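**Rutholm 80 mesh desk basket, black**

Item 2278. Open-top basket for small parts, pens, tape and cut samples. Sold singly or in cartons of 47.

The body is punched steel sheet, folded and spot-welded at two corners, then powder coated. The rim is rolled outward on all four sides. Inside width at the rim is 80 mm; the base is slightly narrower so that empty baskets nest. Perforations are square, and items thinner than the openings should be kept in a liner.
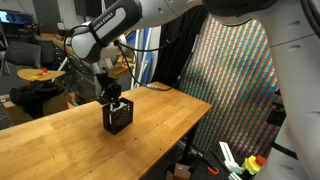 Black mesh basket on a long wooden workbench.

**Load and care**

- Rated load: 69 oz, evenly spread
- Base: flat, four adhesive felt pads supplied loose
- Cleaning: damp cloth, mild soap, no solvents
- Indoor use only

Fit the pads before first use on oiled or waxed surfaces. Press each pad for ten seconds and leave the basket unloaded overnight. Replacement pads are listed under Feranine accessories.

The coating resists scuffs from pencils and hand tools. Deep scratches expose bare steel and should be touched up with matte black enamel. Baskets made before May have a plain cut rim and do not accept the clip-on label holder.

**Ordering**

Single units ship from the Reltlow warehouse. Carton orders placed by noon on Tuesday leave the same week. For mixed cartons or gray finish, contact Dörte Albers in trade sales and quote the item number.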